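**Olleo revisa las promesas del suelo «sin mantenimiento» y retira la expresión de su catálogo**

*La empresa deja de usarla en mayo y pide a fabricantes y tiendas que expliquen qué entienden por ella*
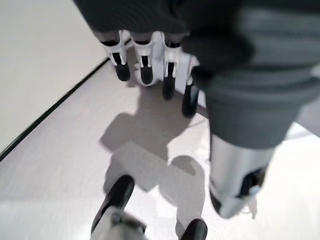
Según Wilma Kinnear, quitar dos palabras de un catálogo no limpia ningún suelo, y lo que el cliente quiere saber es cada cuánto tendrá que agacharse. Olleo acepta la objeción y la deja por escrito, porque buena parte de este comunicado trata de eso.

Olleo, distribuidora de productos para el cuidado de suelos domésticos, ha leído con calma lo que ella misma venía diciendo desde hace años. El resultado es incómodo. En el catálogo anterior, de 136 páginas, la expresión «sin mantenimiento» acompañaba a productos cuya propia etiqueta mandaba repetir la aplicación cada 12 semanas. Cuesta entender cómo convivieron las dos cosas en la misma página, y la empresa no tiene una explicación mejor que la inercia.

La revisión afecta a tres líneas. El protector Silico pasa a venderse como «tratamiento periódico» e indica el intervalo en la cara delantera del envase. La cera Josetti pierde el adjetivo «definitiva», que nunca debió llevar. El limpiador Awan conserva su nombre y su fórmula, pero desaparece del prospecto la frase que aseguraba un suelo «como el primer día». Ningún suelo en el que se vive está como el primer día, y en Olleo dudan de que alguien lo haya creído alguna vez.

**615 consultas y una pregunta que se repite**

El servicio de atención de Olleo ha releído 615 consultas de clientes. La más habitual es si el velo que queda tras fregar es un defecto del suelo. La respuesta que se daba hasta ahora remitía a otro producto de la casa. La nueva empieza por preguntar cuánto limpiador se pone en el cubo, y en muchos casos acabará ahí, con la recomendación de usar menos.

La empresa reconoce que aconsejar menos producto no es lo que suele anunciar un distribuidor en una nota de prensa. Tampoco pretende presentarlo como un gesto generoso: un cliente que friega tres veces para quitar un residuo termina cambiando de marca.

Entre las indicaciones que incorpora el nuevo prospecto figuran las siguientes:

- Barrer o aspirar antes de fregar, también cuando el suelo parece limpio.
- Probar cualquier producto en un rincón y esperar 10 minutos antes de seguir.
- Cambiar el agua cuando se enturbia, aunque falte media habitación.
- Consultar las instrucciones del fabricante del suelo, que prevalecen sobre las de Olleo.

La última provocó más discusión interna que las otras. Hubo quien sostuvo que restaba autoridad a la marca, y es posible. Se ha mantenido porque un mismo limpiador no se comporta igual sobre madera aceitada que sobre gres, y el prospecto anterior despachaba el asunto con un «apto para todas las superficies» que nadie en la empresa quiso defender cuando llegó el momento.

**Lo que queda sin resolver**

Olleo no dispone de datos propios que permitan afirmar que un suelo tratado dure más que uno simplemente barrido y fregado con agua. Tiene ensayos de brillo y de resistencia a las manchas, hechos en condiciones bastante más amables que las de un pasillo con niños. Mientras no haya algo mejor, los nuevos envases hablarán de brillo y de manchas, y dejarán la duración fuera.

Tampoco cambia el precio. Kinnear considera que una etiqueta más honrada al mismo importe sigue siendo, para quien paga, el mismo bote. Olleo responde que la fórmula tampoco ha variado, lo cual es cierto y deja el desacuerdo donde estaba.

Los envases antiguos seguirán a la venta hasta agotar existencias. Los comercios que lo deseen pueden pedir sin coste un adhesivo con el intervalo de aplicación corregido, y los clientes encontrarán el prospecto nuevo en los puntos de venta habituales. El servicio de atención responde también los sábados por la mañana.

**Contacto para medios:** departamento de comunicación de Olleo.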